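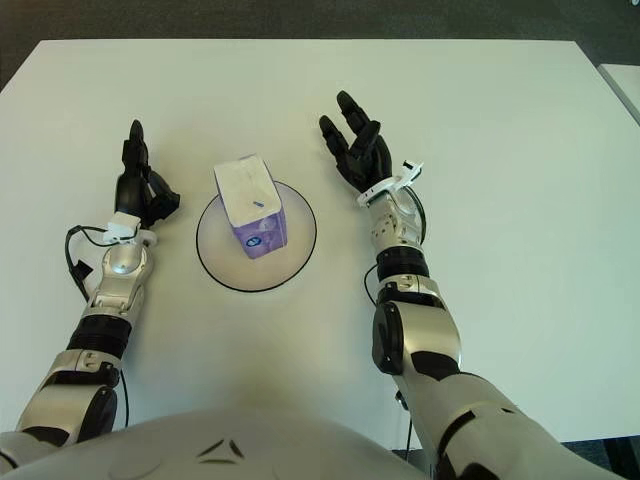
Station notes, month three
Wednesday, February 18, 2026

The two-armed unit at the presentation station has been on our floor since November. I run process engineering for the secondary packing area at Kindbridge, which handles small retail cartons for other companies, and several people have asked for something more specific than the summary in the newsletter. These are my notes, with the parts about staffing left in.

The task is short. A carton is placed on a marked circle on a white table. The robot brings both hands in from the sides, closes on the carton, lifts it, turns it so the printed faces can be checked, and puts it back inside the circle. The circle is the datum for everything. If the carton goes down within the line, the next step can find it. If it goes down across the line, the cycle stops and a person resets it.

Before November, this was a bench job. An inspector picked up each carton, checked the print and the closure, and put it in a tray. The rate for an experienced inspector was 900 cartons a shift. Our best shift with the robot so far is 1660, with one person on resets and one on trays. That number gets quoted a lot. It came from a single shift on a single carton size, with fresh stock from Drokgate, and I would not plan around it.

Most of the lost time comes from three places.

Carton stiffness. The grip force is set per product. Tall, narrow cartons bow inward at mid-height when pressed from two sides, so we moved the contact point up toward the top fold. This reduced crushed panels and increased tipping on release. The current setting is a compromise and Dilani Kodikara, who owns the product recipes, is still changing it. Please do not edit a recipe from the floor without writing it in the log.

Approach path. The hands stop on either side of the carton before closing. If the carton is off center, one hand arrives first and pushes it. Slowing the final part of the approach helped. Stopping both hands fully and then closing them together helped more, and costs 3 seconds per cycle. Macario Tlapale wants those seconds back. I have told him he can have them when the tipping count is down.

Cables. They need slack at the wrists and they need it in the right place. Too little and the wrist rotation pulls on the connector; too much and the loop can sweep the table. We check them at shift start. The check is on the laminated card and should be initialed, including on Saturdays.

Now the staffing part. The bench had four inspectors per shift. The station has two people. Neither of the other two was let go, but it would be wrong to say that nothing happened to them. One moved to returns, which is a different job with a different supervisor and an earlier start. The other took the opening at Plutex and has not been replaced. The head count is lower than it was, and the newsletter should have said so.

The job that remains is also different. Nazma Gazi inspected by hand for nine years and now handles resets on days. Her description is that she used to be tired in the wrists and is now tired in the head. A reset takes nearly 30 seconds, and the gap before the next one can be very short or most of an hour. Waiting for a stop is harder to stay alert for than steady handling, and we had no allowance for that in the original rotation. We swap the two roles every hour now. Error entries in the log got better after that change, mostly in the second half of the shift.

There is a skill question as well. Nazma can feel a weak glue seam through the side panel. The camera check cannot, and our first complaint from Thygesen in January was for exactly that fault. We have put a hand sample back in: one carton from every tray, opened and closed by a person. I asked her to write down what she feels for, and it came to a page and a half. Idris Vaughan is using it to train the evening crew.

Pay grade for the reset role is still open. It is listed as machine minding, one step below inspection. The people doing it also clear faults, judge samples and write the log that Dilani tunes from. Tania Gamage has the regrade request on her desk and I have signed it.

Next up is the short carton, which needs a new recipe and probably a lower contact point. I will post the settings once they have held for a full week.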